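Call for Singers and Players: Wotdale Community Recording Weekend

Have you been singing in the kitchen for years, or playing an instrument that only your neighbors ever get to hear? We would love to meet you. Civach is putting together a group of 34 singers and players to record an album of new songs this December, and we are looking for people of every age over 16 and every level of experience.

The songs come from our spring writing workshops, and they range from a very quiet lullaby to a loud, stompy number that we still haven't found the right ending for – suggestions are welcome! We will rehearse on nine evenings in the fall and then spend one long weekend at Niteo Studio in Wotdale, with lunch and plenty of coffee included.

Who we are looking for

Singers in all ranges (we are always short of low voices), fiddle, cello, clarinet, accordion, upright bass and hand percussion. You don't need to read music. Learning by ear is fine, and we send out practice tracks for every part well ahead of the first rehearsal.

What you will get

Every participant receives a copy of the finished album, a credit in the booklet and a travel allowance of $61. There is no fee to take part, thanks to a grant from the Venkataraman Fund for New Music.

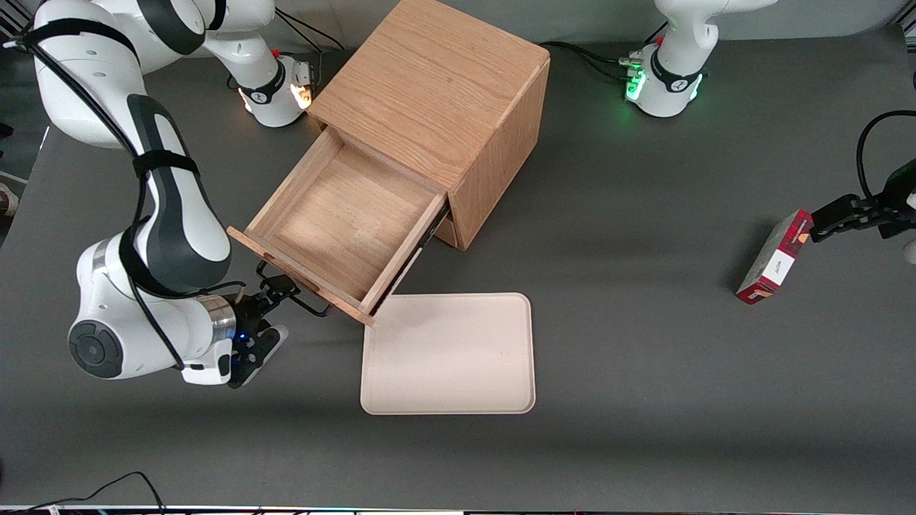 How to apply

Send us a short note about yourself and a recording of one song or tune, no longer than three minutes. A phone recording is perfectly all right, and please don't spend money on a studio for it. Tell us which evenings you can usually manage, and whether you need step-free access or a ride from the station.

Applications opened on 2018-07-05 and stay open until all the places are filled. We listen to everything that comes in, usually over a big pot of tea, and we write back to everyone – it may just take us a couple of weeks.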